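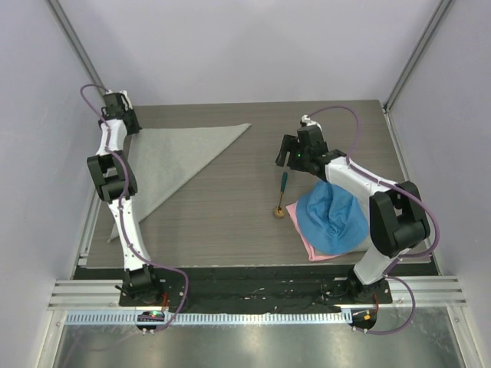
Aníbal Cusi wanted to know whether he really has to write anything down if the truck is fine. He drives a box truck out of Marby, the truck has been fine all year, and he feels the form is mostly a way of wearing out pens.

Yes, Aníbal. Write it down. A truck is fine right up to the Tolham grade, and after that it is somebody's paperwork anyway.

How to do a walk-around you can live with

I have been doing these every working morning for 17 years, and the good ones all go in the same order. Pick a direction and stick with it. I go counterclockwise, starting at the driver's door. Clockwise people get there too, I'm told.

What you need

A flashlight, even in June. A tire gauge that you trust. Gloves. A rag. A pen, plus the pen you will use when the first one quits. Leave your coffee in the cab or you will set it on the bumper and drive it to Flores.

Before you start

Park on level ground, chock the wheels, and set the parking brake. Turn on the headlights and four-way flashers and leave them on. Put the key in your pocket so that no helpful person moves the truck while you are under it.

Under the hood

Check the oil, the coolant and the power steering fluid. Never open a hot radiator to see how hot it is. Look at the belts for cracks and fraying, and at the hoses for anything shiny or swollen. Then look at the ground. A new spot under the engine deserves a minute of your time. An old spot deserves one too, if it has been growing.

Front end and lights

Walk to the front and look at the truck straight on. If it leans, find out why before you go anywhere. Wipe the lenses with the rag. Check both headlights on low and high, the turn signals and the clearance lights up top, the ones everybody forgets until a trooper mentions them.

Tires and wheels

Kicking a tire tells you that you have a foot. Use the gauge. Steer tires need at least 4/32 of an inch of tread, the others 2/32, and I would not brag about having exactly that much. Run your eyes over the sidewalls for cuts and bulges. On duals, look between them for rocks. Rust streaks running out from a lug nut can mean it is loose, so put a wrench on it or get somebody who owns one.

The box and the load

Open the back. Yes, even if you loaded it yourself last night – especially then. Check the straps, the load bars and the door latch. I once hauled 127 cases of canned peaches to Jallum with one strap I was sure I had tightened. I swept that box for an hour.

Close the door and pull on it. Check the brake lights and rear signals, and look at the mud flaps and the plate while you are back there.

Brakes

If you have air brakes, build to full pressure, shut the engine off, turn the key back on and release the parking brake with the chocks still in place. Let the needle settle, then press the pedal and hold it for a full minute. A single vehicle should lose no more than 3 psi. Then pump the pedal down and make sure the low air warning comes on when it should. Hydraulic brakes are simpler. Pump the pedal a few times and hold it down. If it sinks, you are staying home.

The form

Write the unit number, the odometer and the date, in numbers another human can read. I drove truck 2104 for years, and half its old reports look like they belong to truck 2109, which we never had.

If something is wrong, say what and where. "Brakes funny" is not a defect. "Pulls left when braking, worse loaded" is something a mechanic can work with. Then hand it in before you leave, keep your copy if your outfit gives you one, and pull the chocks. I have driven over mine twice.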